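Warum ist das Meer salzig und der Fluss nicht?

Eine Erklärung für Kinder ab acht Jahren

Wer im Sommer im Meer badet und aus Versehen einen Schluck Wasser nimmt, der vergisst den Geschmack nicht so schnell. Das Wasser ist salzig, und man will es sofort wieder ausspucken. Wenn man aber im Fluss oder im See badet, schmeckt man kein Salz. Dabei fließen die Flüsse doch alle irgendwann ins Meer. Woher kommt also das Salz?

Die Antwort beginnt weit weg vom Strand, nämlich in den Bergen.

Der Regen und die Steine

Wenn es regnet, fällt das Wasser auf Felsen, auf Erde und auf Sand. Der Regen ist ein kleines bisschen sauer, viel weniger als Zitronensaft, man merkt es auf der Zunge gar nicht. Aber für die Steine reicht es. Sehr langsam löst der Regen winzige Teile aus dem Gestein heraus. Diese Teile nennt man Mineralien, und manche davon gehören zum Salz.

Das Wasser läuft mit den Mineralien in den Bach, der Bach läuft in den Fluss, und der Fluss trägt alles zum Meer. In jedem Fluss ist also ein wenig Salz. Es ist nur so wenig, dass unsere Zunge es nicht bemerkt.

Ein Teil vom Salz kommt auch von unten. Am Boden der Ozeane gibt es Spalten, wo heißes Wasser aus der Erde herauskommt. Auch dieses Wasser bringt gelöste Stoffe mit. Und Vulkane unter dem Meer geben ebenfalls etwas dazu.

Warum bleibt das Salz im Meer?

Die Sonne scheint auf das Meer und macht das Wasser oben warm. Ein Teil davon verdunstet. Das heißt, es steigt als unsichtbarer Dampf in die Luft. Aus dem Dampf werden Wolken, und aus den Wolken fällt wieder Regen.

Das Salz kann aber nicht mit in die Luft steigen. Es ist zu schwer und bleibt im Meer zurück. So geht es seit vielen Millionen Jahren: Die Flüsse bringen immer neues Salz, und das Wasser geht ohne das Salz wieder weg. Ganz wenig Salz fliegt doch mit, wenn der Wind die Tropfen von den Wellen reißt. Darum riecht und schmeckt die Luft am Strand manchmal salzig.

Vielleicht fragst du jetzt, ob das Meer dann jeden Tag salziger wird. Das ist eine gute Frage! Ein Teil vom Salz sinkt auf den Boden und wird dort langsam zu Gestein. Es kommt also etwas dazu, und es geht etwas weg. Deshalb bleibt der Salzgehalt über lange Zeit fast gleich.

Ein Versuch für zu Hause

Du kannst selbst sehen, dass das Salz zurückbleibt, wenn das Wasser verschwindet. Du brauchst dazu eine flache Schale, warmes Wasser, Küchensalz und einen Löffel. Eine dunkle Schale ist am besten, denn das weiße Salz sieht man darauf gut.

Nimm 300 Milliliter warmes Wasser und rühre 5 Teelöffel Salz hinein, bis du kein Körnchen mehr siehst. Gieße davon so viel in die Schale, dass der Boden gerade bedeckt ist. Den Rest kannst du in den Ausguss schütten. Stelle die Schale auf eine Fensterbank, wo die Sonne hinkommt, und lass sie einige Tage ruhig stehen.

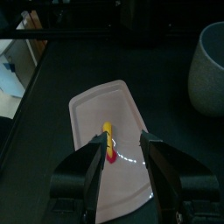
Schau jeden Morgen nach und zeichne auf, was sich verändert hat. Zuerst siehst du vielleicht nur einen weißen Rand. Später wachsen auf dem Boden kleine Kristalle. Wenn du eine Lupe hast, dann schau sie dir genau an: Viele sind eckig wie kleine Würfel. Je langsamer das Wasser verdunstet, desto größer können sie werden. Bitte iss das Salz nicht, denn es hat lange offen gestanden und Staub ist hineingefallen.

In warmen Ländern gewinnt man auf diese Art auch das Speisesalz. Man leitet Meerwasser in große, flache Becken und wartet, bis Sonne und Wind ihre Arbeit getan haben - dann wird das Salz mit breiten Schiebern zusammengeschoben.

Wörter, die du dir merken kannst

Verdunsten: Wasser wird zu Dampf, ohne dass es kocht.
Mineralien: Stoffe, aus denen die Steine bestehen.
Kristall: ein fester Körper, dessen kleinste Teilchen regelmäßig geordnet sind.

Stand: 18. Juni 2020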